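双臂穿钥匙圈数据集 说明文档（README）

项目：Sokedano，Droltance 学生机器人社双臂小组
维护：Trinidad Galang
最后更新：10/21/20

欢迎！不管你是刚入社的新同学，还是从别的学校摸过来找数据的朋友，都请先泡杯茶，把这份说明从头看一遍。它写得有点长，我知道，可是去年大家在群里反复问过的问题，差不多都收在里面了。

一、缘起

我们社本来是冲着 Coston 杯的双臂项目去的，赛题要求两只机械臂合作整理一串钥匙：拿起来，递过去，把圈和牌分开，再放回桌上。听上去像小孩子的手工课，真做起来可把我们折腾坏了。金属圈又细又滑，钥匙牌会转，两边夹爪稍微错开一点就夹空。一月份第一次试遥操作的时候，整个下午大家都在捡钥匙（那天来的同学，辛苦你们了！）。后来 Trinidad Talavera 学姐建议先别急着训练，老老实实把示范数据录好，于是就有了这个仓库。

二、数据内容

共 84 段示范，由 6 位社员轮流操作。其中 80 段划入训练集，剩下的留作验证，请不要混用。从各段里另外挑出 1,155 张静帧做了人工标注，标的是夹爪指尖、圆环和钥匙牌的位置。

桌上用到的东西都很家常：蓝色钥匙牌、带黄色牌子的小钥匙，还有大大小小的金属圈。每段开始前物品随手摆，不按固定位置，这是故意的，希望模型别去背坐标。 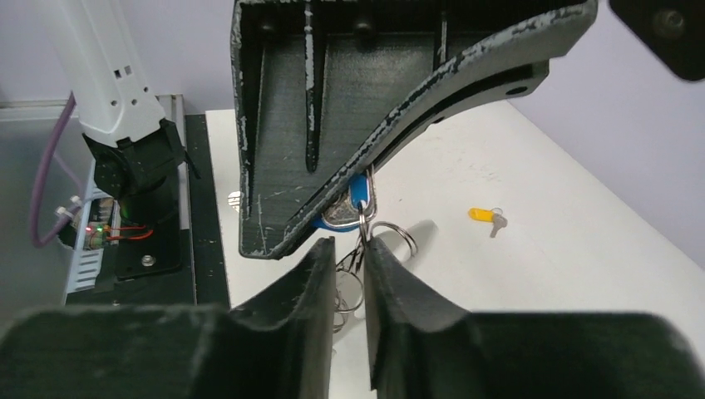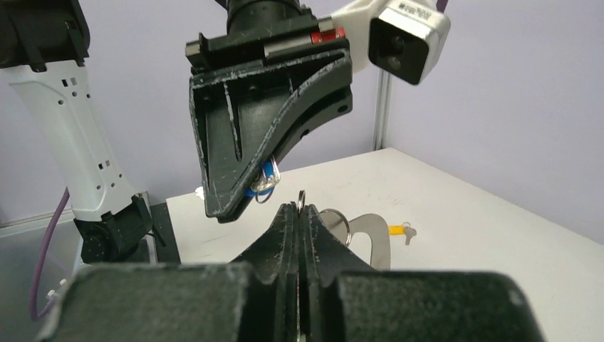 两张都是腕部视角：第一张里蓝色钥匙牌下面垂着几个金属圈，第二张里下方夹爪的指尖夹着一个小钥匙圈。

三、目录结构

episodes/　每段示范一个文件夹，里面有腕部视频和关节记录
frames/　标注用的静帧
labels/　标注文件，文件名与静帧一一对应
splits/　训练与验证的划分名单
tools/　读取、回放和检查的小脚本

第一次用的话，建议先跑 tools/ 里的回放脚本，随便挑一段看完，再去翻关节记录。直接对着数字看很容易晕，我自己就晕过好几回。

四、标注约定

指尖标在两指合拢处的最前端，张开时左右各标一点。圆环只标看得见的那一段，被手指挡住的部分不要凭想象补。钥匙牌如果裹着透明塑料，以牌子本身的边缘为准，反光处不算。几个圈叠在一起实在分不清时，打上“混叠”标签就好，不用硬拆，更不用为此熬夜。

五、已知问题

细圆环反光厉害，有些帧里几乎只剩一条亮线，自动检测容易漏。夹爪是打印件，用久了表面有划痕和灰白的斑点，颜色和新件不太一样，拿新夹爪做实验的同学请留意。桌面也有擦痕，偶尔会被检测脚本当成小零件。早期几段的左右臂时间戳没有完全对齐，名单写在 splits/ 里的备注文件中，做双臂同步的课题最好先把它们剔掉。

还有一点，操作的人风格差别挺大，有人喜欢慢慢蹭过去，有人一把就夹。我们讨论了很久，最后决定都留着，没有做速度归一化。

六、使用与致谢

课程作业、社团比赛、毕业设计都可以随意使用，写报告时注明 Sokedano 就行。请不要把数据重新打包成别的名字发布。如果发现标注错误，欢迎提 issue，附上静帧编号，我们看到了就会改，只是期末那阵子会慢一些，先请大家多包涵。

感谢 Gatchalian 实验楼借给我们桌子和那面墙边的角落，感谢 Talavera 学姐一遍遍陪我们重调夹爪，也感谢每一位录到手酸还肯再来一段的同学。下学期打算加上把钥匙挂回挂钩的任务，想参加的同学请在社团群里找 Galang 报名，没碰过机械臂也完全没关系，我们从开机教起！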